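## 3. Planning the station before you order

Read this section before you complete the Ultura order form. It covers floor space, table, power, spares and budget for one two-hand station with hand-held grippers. Installation is covered in section 4.

### 3.1 Measure the room

1. Choose a room with a level floor. Thin carpet is acceptable. Thick carpet must be lifted under the table legs.
2. Measure the clear floor area with doors open. Enter the smaller of the two widths if the walls are not parallel.
3. Mark the positions of radiators, columns and fixed cupboards on the plan sheet.
4. Allow 800 mm behind the operator's position. This space must stay clear while a session is running.
5. Check the delivery route. The longest carton is 1457 mm and does not bend, so measure stair landings as well as doorways.

**Note:** Windows that face the table should have blinds or curtains. Price these with the room works. They are not part of the station kit.

### 3.2 Choose the table

The station is supplied without a table. Buy locally to this specification:

| Item | Requirement |
|---|---|
| Top width | 1190 mm minimum |
| Load | 80 kg, evenly spread |
| Surface | Flat, matt, no raised lip |
| Legs | Four, with adjustable feet |

A used office table is suitable if it does not rock. Do not order a glass top.

### 3.3 Decide the number of gripper pairs

1. List the tasks you intend to run in the first quarter of use.
2. Mark each task as one-hand or two-hand.
3. Order one pair of grippers for each station that will run two-hand tasks. A left and a right unit are not interchangeable and have separate part numbers.
4. Add one spare pair for every site, whatever the number of stations.
5. Enter cable lengths on the form. Measure from the centre of the table to the connection point, following the route the cable will take, and add one metre of slack for each hand.

**Caution:** Do not plan to join two short cables. Joined cables are the most common cause of a rejected warranty claim.

### 3.4 Plan the work surface and task objects

Budget for these separately from the capital items. They wear out, and most finance departments will want them on a different code.

1. Order at least two boards per station. A plain white board is preferred. It should be smaller than the table top, so that it can be lifted by its edges.
2. Choose small objects that can be replaced from stock. Clear plastic boxes and soft shaped pieces are suitable for first tasks.
3. Buy all copies of an object in one order. Colour can vary between batches.
4. Store a labelled set in a closed box, and do not use it for daily work.
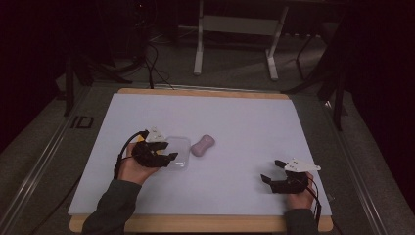

5. Keep the number of objects low for the first month. Two per task is enough to train operators and to find out how quickly items need replacing.
6. Record each replacement on the stock sheet. Use the totals when you set the second-year figure.

**Note:** Soft objects should be priced as consumables. Rigid boxes can normally be treated as minor equipment.

### 3.5 Compare supply options

The station can be bought outright from Ultura or leased through Vanen. Check the following before you choose:

- The lease includes gripper servicing. It does not include boards, objects or the table.
- Outright purchase includes servicing for the first year only.
- Stations leased through Vanen must stay at the named address. Moving one requires written consent.
- Frame parts from Semaan fit the current station. Parts from the earlier Pradenia frame do not, and must not be drilled to fit.

### 3.6 Complete the order

1. Attach the plan sheet from 3.1 and the cable lengths from 3.3.
2. State the earliest date on which the room will be ready. Orders for delivery in November need a confirmed room.
3. Obtain a signature from the budget holder.
4. Keep a copy of the form with the station file. The installer will ask for it on arrival.

**Caution:** Changes to cable length after the form has been accepted are charged as a new item.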